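4.2 Visibility of dark items on bedding

Survey ran in the two Nalholm towns, Flinurmont and Kumonport, 205 households in all. Each home kept a laundry diary for the month of August and wrote down every wash, what went in, what came out, and anything that went missing or got washed by mistake. 789 loads were logged. Returned diaries were typed up by Humaira Tanoli and checked twice against the paper copies. Handwriting was a problem in places -- see Appendix B for entries we dropped.

The question here is narrow. When people strip a bed, do they find what is lying on it? Earlier work (Stojanović) treats this as a matter of care or hurry. We looked at color instead. Households wrote down sheet color and the color of any stray item found in the drum after the wash. Black socks in with white sheets, mostly. Also pillow cases inside duvet covers, wich we count separately in 4.4.

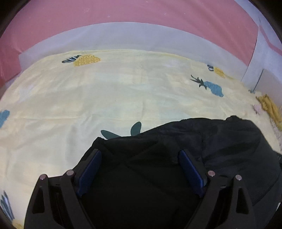 Figure 2. Black fabric item on a pale yellow sheet.

Stray items turned up in 52 loads. Dark sheets account for most of these, even though fewer homes own them. Navy and charcoal bedding hides a dark T-shirt well, particularly on winter mornings with the lamp off. Light bedding does the opposite. With a pairing like the one in Figure 2, black cloth crumpled up on pale yellow, the contrast is strong and the item should be hard to miss even for someone half awake. Diary entries agree with this. Homes with yellow, cream or white sheets reported few strays, and those they did report were nearly always small or the same color as the bed.

Load size matters too, but less than we expected. Full drums and half drums came out close. Time of day was not asked -- should have been, and will be in the next round.

One caution. People only write down what they notice. A gray sock that comes out gray from a gray load may never make it in to the diary at all, so the figure for dark bedding is probably low. Fading and color transfer, where they were reported, are taken up in 4.3.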